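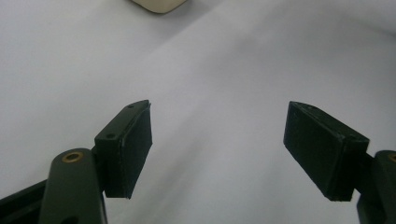

Lieven Van Leeuwen writes that thread count is still the only number on a bed linen label that an ordinary buyer can compare across brands, and that a column arguing against it ought to offer a replacement. The objection is fair. My earlier piece on the Stakbridge tender spent most of its length on what was wrong with the spec and one paragraph on what should have been in it.

Thread count is the sum of warp ends and weft picks in a square inch of cloth. As a construction figure it is useful. A mill needs it to set up a loom, and an inspector with a pick glass can check it in a few minutes. The trouble starts when the figure is used to rank finished goods. It says nothing about fiber length, yarn twist, weave, finish or weight, and those properties decide how a sheet behaves in a commercial wash.

It is also easy to inflate. A two-ply yarn is two strands twisted together and inserted as one. Counted as one, it gives the number the loom was set for. Counted as two, it doubles that number with no change to the cloth. The Nilgate catalog lists a sateen at 780. With single-ply yarn, a count that high needs very fine yarns packed very tightly, and the price would reflect it. The price does not. I read the figure as a ply count, and the catalog gives no yarn data that would let a buyer read it any other way.

Stakbridge bought 2274 flat sheets on a minimum thread count, a finished size and a color. All three were met on delivery. The finished size was measured before washing. After 25 cycles the sheets had shrunk enough in length that the foot end no longer tucked under the mattress, and the hems had begun to rope. Neither result breached the contract, which did not mention laundering at all. The supplier, Vandenberghe, delivered what was ordered, and I do not see grounds for complaint against them.

A replacement label would carry four figures.

- **Mass per unit area**, in grams per square meter, taken on conditioned cloth. This sets drying time and energy cost, and it cannot be changed by recounting plies.
- **Dimensional change** in length and width, with the wash temperature, the drying method and the number of cycles stated beside it. A shrinkage figure after one domestic wash is of little use to an institution.
- **Yarn count and ply** for warp and weft, listed separately.
- **Tensile strength in both directions**, before and after the same wash program. The retained percentage matters more than the starting value.

The usual reply from the trade is that retail buyers will not read four figures. I think this underrates them. People buying a light bulb have learned to use lumens and color temperature, and both were foreign to most shoppers when watts did all the work. The watt figure stayed on the box. Thread count could stay too, in smaller type, provided it is counted by yarn and the ply is given next to it.

The stronger reply is cost. Repeated wash testing ties up a machine, a dryer and a technician, and small mills run short lots. Jivov, which weaves percale to order, would have to test each construction and could not spread the expense over much volume. I would accept a tiered rule. Below a set lot size, a mill could declare weight, yarn count and ply only, and mark the other two lines as untested. An untested line on a label is honest and a buyer can price it.

I would not accept a single composite score. Several have been proposed to me in letters, usually as stars or a grade. A composite hides the weighting, and the weighting is where a hospital and a household differ. A hospital can tolerate a harsh hand and cannot tolerate shrinkage. A household washing on Sunday at moderate heat may reasonably want the reverse. Both can work from the same four lines.

Van Leeuwen also asks whether softness should be listed. There are instruments for bending stiffness and surface friction, but softness at purchase is largely softener and mechanical finish, and much of it leaves in the first few washes. If it is to be declared, it should be declared after laundering, on the same specimens used for the strength test.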